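Rarnum two-arm kit and simulator: review after a summer in the garage
Posted 1/9/26 by Shiuli Herath

I bought the Rarnum kit in February and have since built it, taken it half apart and built it again. It comes as a flat-pack base, two arms, two grippers and a licence for the Nurirach simulator, which runs on an ordinary desktop. The idea is that you try a job on the screen first and then send it to the real arms.

The build took me 13 evenings. The printed manual is good up to the shoulders and vague from there. The wiring diagram for the wrists is for an older harness, with the grey and white leads swapped, and I found the right one on the Zarkoswood Makers forum. Everything else went together with a hex key and a small Phillips. My box was 19 screws short. The seller posted them without argument, but I'd already gone to the hardware store.

Fit is decent. The left elbow had some play until I shimmed it with a strip cut from a drink can. Cable clips are poor and two snapped while I was routing the power lead. I used zip ties.

The motors are quieter than I expected. My garage shares a wall with the neighbour's kitchen and I've had no complaints. They do get warm, and the instructions ask for a break after 30 minutes of continuous work. I'd stick to that.

Calibration is the weak point. You jog each finger to its stop, save, and repeat for the other side. If you lose power partway through, you start again from the first joint. Ó Flaithearta, who wrote the add-on most people use, has a script that saves as it goes. Install it before you do anything else.

The simulator is the better half of the package. Scenes load quickly, you can switch between the overhead view and the ones down at the hands, and the outdoor set is included in the price.

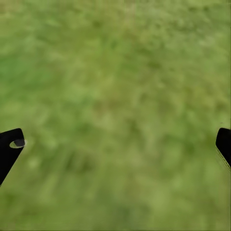
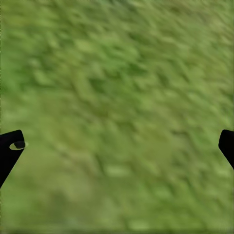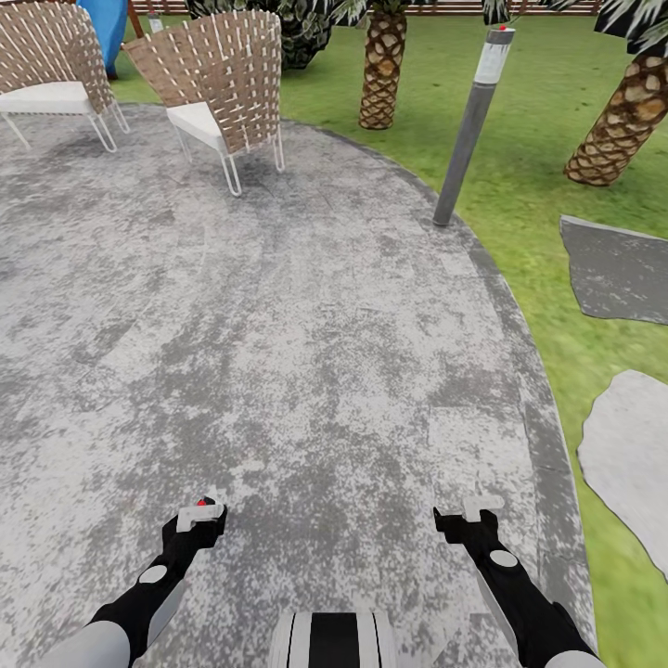

I want my pair to pick up windfall lemons, so the yard scenes got most of my time. Textures are the trouble. From the overhead view the patio is fine, with a speckled surface and a darker border you can trace all the way along the lawn, and the weave on the chairs holds up well. Drop to either of the hand views and the grass is a green smear with no blades in it, so anything I tune there for spotting a small object on turf will need doing over on real lawn. The fingers themselves stay sharp, and for setting the gap between them that's enough.

Worth the money if you've built something like it before. As a first kit I'd wait for a corrected manual. Mine is still on its bench in the garage, and the left wrist needs recalibrating.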